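Metal bins, again

Feb 12, 2023

I finished moving everything out of the plastic totes. It took longer than I wanted. The totes had been in the back of the shed since we moved to Collville, and two of them had split down the corner, so every time I picked one up something fell out of the bottom. Mostly hinges.

I wrote last May that I was going to buy shelves first and worry about bins later. That was the wrong order. The shelves I bought are a little too shallow for anything with a wide rim, and now the bins stick out past the front edge. I can live with it on the low shelf. On the upper one I hit my elbow, so only light stuff goes up there – sandpaper, rags, the paint rollers I should throw away.

I ended up with 8 metal bins. Three of them came from a farm sale out toward Dreltby and cost me next to nothing. The rest came from Galen, the surplus place, and those added up to 70 dollars with the lids. I don't use the lids. They are leaning against the wall behind the mower and will probably stay there.

Cleaning them took up a whole afternoon. The farm ones had old grease in the seams, and dish soap did nothing to it. I used a putty knife, then mineral spirits on a rag, then soap and water, and set them upside down on the driveway to dry. One had a rough edge on the rim, so I filed it down. I did not paint any of them. I painted a metal bin once at the old house and the paint came off in flakes all over the screws I kept in it.

The sorting is simple. Fasteners went in the small bins because they get heavy fast. Electrical parts have a bin, plumbing parts have a bin, and there is one for things I can't name. Offcuts and blocks used for shimming get the biggest one. I used to keep those in a feed sack and had to dump the whole sack on the floor to find the right size.

I also got a roll of label tape at Bastos and labeled the fronts. The tape sticks fine to the clean ones. It has already curled on the one I didn't wipe down well enough, the plumbing one, so that has marker on it for now.

Still to do: the coffee cans under the bench, and the long pieces of trim that don't fit in anything. I might screw a couple of brackets to the back wall for the trim. 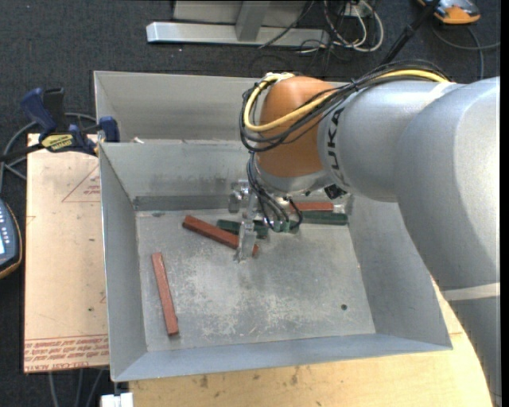 For blocks I like a bin you can see the bottom of. A deep bucket is no good, and straight sides make it hard to get your fingers under whatever is lying flat against the wall. Sloping sides leave room for your hand, and a plain gray floor makes it easy to tell the reddish-brown blocks from the dark green ones. The scuffs on the metal don't bother me. Mine have plenty too, and I'm not going to sand them out. I do want to keep the big one filled to a single layer, which means some of the offcuts will have to go in the stove.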